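How to keep a reading journal for linked short stories

Collections where the stories share people, streets or a family can be hard to hold in your head. A character who serves coffee in the second story turns up as somebody's estranged aunt in the ninth, and by then you've forgotten her name. A simple journal fixes most of this. The method below takes a few minutes per story and works for print or ebook.

What you need

A notebook with at least 60 pages, or a plain document on your computer
A pen, plus a pencil for guesses
The book

I'll use Gurlow, by Theda Albers, as the running case. It has 14 stories set in one river town and runs to 206 pages, so it's a good size for a first try. There are no serious spoilers past the third story.

Step 1: Set up the contents page

Copy the story titles down the left side of a page, in the order they're printed. Leave the right side blank. Don't read the back cover or the introduction yet. Introductions often tell you who is related to whom, and you want to find that out yourself.

Step 2: Read one story at a sitting

Read the whole story before you write anything. If you stop to take notes you'll end up recording the first three pages in great detail and the ending hardly at all. Most of the stories in Gurlow take under half an hour. "The Weir" is longer and has a natural break where Aleo leaves the boathouse.

Step 3: Write four lines

When you finish, turn to a fresh page, put the title at the top and write:

Who tells it, and from how far away in time
Where it happens
What has changed by the end
One sentence you'd like to keep, with its page number

Stick to four lines. For the opening story mine were: Aleo, as an adult; the ferry landing and the kitchen; he knows who sold the boat; and the sentence about the wet rope on page 11.

Step 4: Start a names list

Use the back of the notebook and work forward. Give each person a line with the story number beside it, and add numbers as they come back. Include people who are only mentioned. Wei gets half a sentence in the first story and narrates the third.

Use pencil where you aren't sure two people are the same. Albers likes nicknames, and I had Zeken down as two separate men for 90 pages.

Step 5: Fill in the right side of the contents page

Once you're halfway through, go back and write a rough year or season beside each title. The stories are rarely in date order. A flood, a funeral or a school closing will usually give you something to line the others up against.
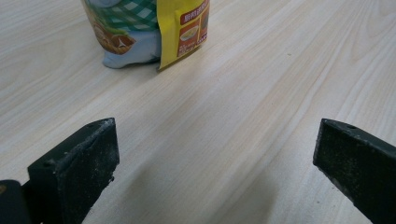 If a story won't fit anywhere, put a question mark and move on. Two of mine stayed that way until the last story, and one is still there.

Step 6: Reread the first story

Do this within a day or so of finishing the last one. Keep the names list open beside you and write a second set of four lines under the first. Compare the third line in particular – what you thought had changed the first time is often a smaller matter than it seemed.

Using the journal with a group

Swap names lists before you talk. Friederike Rieger, who reads with me, records every house and who lives in it, and her list settled an argument over the ferry landing. If the group is large, share out Step 5 so that each person dates two stories.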